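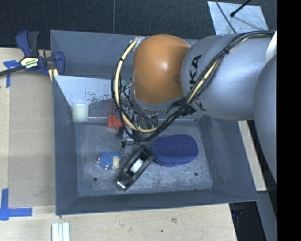
A blue toy figure and other small items in one of the gray metal bins.

Small Goods, Mixed: A Conversation with Agustina Saavedra

The small goods section of the Favach Reuse Center receives whatever does not belong anywhere else. Furniture goes to the ground floor, clothing and bedding go to the long hall, and books have had a room of their own since the center opened. What remains arrives in mixed boxes: toys, desk supplies, kitchen tools, odd lids, picture hooks. Agustina Saavedra has supervised the section for six years. She spoke with the center's newsletter on a Friday afternoon, after the donation desk had closed.

Ms. Saavedra began her career in the records department of a shipping firm and says the two kinds of work have more in common than people expect. "In records you learn to look at a thing once and decide," she said. "A person who picks up the same stapler four times has done four times the work, and it is still a stapler."

The first stage of sorting takes place in deep bins with sloping sides. Ms. Saavedra prefers metal to plastic and was firm on the subject. The plastic tubs the section once used cracked at the corners, and crumbs of old glue and glitter stuck to them. The metal bins scratch, and she regards the scratches as harmless. "Donors sometimes see a scuffed floor in a bin and think it is dirty. We wipe the bins down at the end of the day. The marks are from scissors, keys and toy cars, and they will be there as long as the bin is."

She asks that only a few items be in a bin at one time. A full bin, in her view, hides its contents, and the heavy things settle on the fragile ones. New staff tend to pour in the whole box. Lieven De Graaf, who joined the section in June, recalled doing so on his first morning. "I thought I was saving time," he said. "There was a jar of beads at the bottom of the box. I spent the rest of the shift on beads."

Toys and office supplies are often found together. Ms. Saavedra attributes this to the way homes are cleared: someone empties a child's desk in one motion, and the figures on top go into the box with the tape and the pencils. The section separates them at once. Toy figures are checked for loose parts, sharp edges and battery compartments, then placed on the washing rack. Tape dispensers and staplers go to a side table, where they are opened and any staples or blades removed before testing.

Not every object is identified quickly. The section keeps a shelf for items that no one on shift can name, and they remain there for 48 hours. Yevhen Karpenko, who repairs small appliances two rooms away, is usually consulted before that period ends. Among the objects he has identified are a cherry pitter, a part from a knitting machine and the foot of a music stand. One brass fitting defeated him and was sold as a paperweight.

Asked what donors could do to help, Ms. Saavedra asked first for smaller boxes. She would also like batteries taken out at home. She does not ask donors to sort by type. "They sort by their own logic, and then we have to undo it," she said. "I had a box marked 'blue.' Everything in it was blue. It was very pleasant to look at, and it took just as long as any other box."

The section recorded 3822 items passed for resale last year. Ms. Saavedra gave the figure when asked but did not dwell on it. She was more interested in the labels. Until recently, each sorter wrote shelf labels by hand, and the same kind of toy might be filed under "figures," "animals" or "dolls" depending on who was working. Agustina Quiroga, of the front shop, drew up a list of 24 categories that both rooms now use. One of them is "Desk — other." Ms. Saavedra argued against including it and concedes that it is the shelf that sells fastest.

There have been disagreements over what should be thrown away. The written rule is that an item must be clean, complete and safe. Ms. Saavedra applies the third condition strictly and the second with some freedom. A board game without its board is refused. A toy figure that has plainly lost a hat or a sword may be kept. "Children do not read our rule," she said. "They see the figure, and it either suits them or it does not."

The section will move into the former packing room once the new shelving has been installed. The room has better light and a sink with a proper drain, which will end the practice of carrying washed toys down the corridor on trays. Ms. Saavedra has asked for lower tables as well, so that shorter members of staff can reach the bottom of a bin without leaning on its edge. That request is still under review.

Small goods are accepted at the side entrance on Insaurralde Street until 12 noon on weekdays. Boxes should be light enough for one person to lift.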